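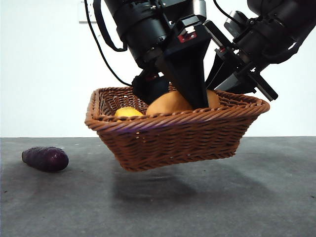 Two-arm setup for packing veg boxes: what should we be budgeting for?

Posted by Guilan Fan in Equipment and Buying

We run a small produce box scheme and the owners have got it into their heads that a pair of arms could do the evening packing. Fruit and veg into a basket, both arms lift the basket across to the next bench, start over. A reseller has quoted us on two Zillex arms with grippers and a stand. The quote has one line for hardware and one line for "integration", and the second line just says TBC.

We pack 200 baskets on a normal night and 211 was our biggest. I'm the one who has to put a number in front of the owners in May and I'd like it not to be a silly one. I've watched the demo videos and I don't believe them, but I can't say exactly why. What gets left off these quotes? And is two arms even the right thing to be pricing?

3 replies

Gudov
Your instinct about the TBC is right. Don't sign anything while it's there. Make them write down what integration covers, who does it, and what the hourly rate is once the included hours run out.

Things I'd want as separate lines:

Grippers, plus spares. Ask the price of replacement fingers on their own. A finger that's fine on the rim of a basket may be a poor choice for a ripe mango, so you could end up buying two kinds.
A bench or frame that doesn't flex. Your packing table probably won't do.
Cable management. It sounds petty, but loops of cable hanging off an arm will catch on something sooner or later.
Guarding and a proper risk assessment. Ask your insurer before you ask the reseller.
Freight, duty and the exchange rate on the day you pay, if it's all coming from overseas.
Somebody's wages while it's being set up, and again every time you change baskets.

On the videos, look for how many different items are in them. A lemon is easy. A lemon half under something bigger is a different job. Also check whether the clip is sped up, and whether you ever see a full basket being filled start to finish.

As for two arms, lifting a basket with one at each side looks great and I'd be very wary of paying for it. Wicker has some give, no two baskets are quite the same shape, and a basket that tips a little is a basket with fruit rolling to one end. A short conveyor moves a basket sideways for a lot less money. Price one arm and a conveyor as well and make the reseller explain the difference in writing.

noner_shed
we looked at this for our place and went with Fontana instead, pretty happy, good colour on the website too. cant remember what it cost sorry

Peg on the Flats
I agree with most of what Gudov said but I'd go further and ask for a paid trial before any purchase. Send them 5 of your own baskets and a crate of whatever is in season, including the ugly stuff. Long skinny eggplants, lumpy sweet potatoes, anything that rolls. Then ask to watch a whole hour live, with no editing, and keep a tally of how often a person has to step in. Our trial hour had 29 stoppages and the salesman called it promising.

If they won't do a trial, I'd take that as your answer. If they will, the cheque for it is the cheapest one you'll write on this project.

One more for the spreadsheet: the software licence. Ours was quoted as free for the first year and it took three emails to get the price for the second.

Guilan Fan
Thanks all. I've asked for the integration line to be broken out and for a price on one arm with a conveyor. They've come back offering a phone call, so I've asked for it by email. Noner, if you do dig up that Fontana invoice I'd still like to see it.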